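The Frame for Number 236

Natália Hudec opened the framing shop at eight, as she did every Tuesday, and the old man was already standing at the door with a flat parcel under his arm. He was wrapped in a brown scarf up to his nose. He did not say good morning. He said, "I need glass. Real glass, please."

She put the parcel on the cutting table and opened the paper. Inside was a drawing of a harbor, made with pencil, on a sheet that had turned yellow at the sides. In the corner someone had written a number, 236, and one word, Endoldale.

"Did you draw it?" she asked.

"My brother. He drew one each day when he worked on the ferry. Most of them he gave away for soup."
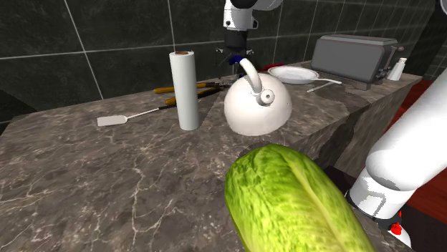 Natália measured the sheet two times. She had learned this from Mr. Cao, who owned the shop before her and who did not trust any person who measured only once. The paper was not straight. The left side was longer than the right by the width of a match.

"I can cut the mat a little smaller and hide it," she said. "Or I can leave the edge so that people see it."

The old man thought for so long that she began to clean her knife.

"If you hide it, what do we lose?"

She laid a strip of white board over the edge. Under it went a bit of the pier, and a small figure who was sitting there with his legs over the water. She had not noticed him before.

"This one," she said.

"That is me," said the old man. "I was waiting for him to finish. I was always waiting for him to finish."

So she decided to float the drawing on the board, with all four edges free. It is slower work. She made hinges from thin Japanese paper and mixed the wheat paste in a cup, and while the paste was resting she looked for the wood. The catalog from Jarex had only black and gold in this size. In the back room she found a length of plain oak, left from an order that a hotel called the Priltico had never paid for. 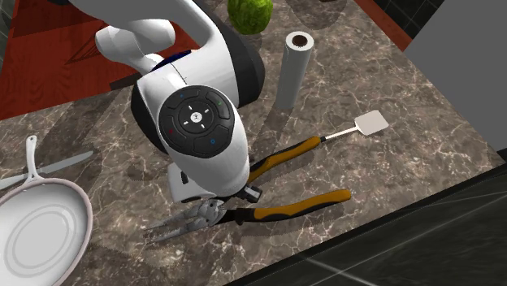 The old man stayed. She had told him to come back on Friday, but he sat down on the stool beside the radiator and watched her join the corners. At noon she gave him half of her bread. He ate it slowly and told her about the ferry, how it smelled, and how his brother sharpened the pencils with a fish knife.

"Where are the others?" she asked. "The other drawings?"

"I have 5. There were many more. A woman in the north wrote to me that she has number 197, but she will not sell it."

"And will you ask her again?"

"No. She said it hangs in her kitchen." He turned the last piece of bread in his fingers. "He would like that, I think. The kitchen."

She cleaned the glass on both sides, closed the back with brown tape and fixed the cord. Then she held the frame up against the wall, where the afternoon light came in, and waited for him to tell her if it was straight.

"A little to the left," said the old man.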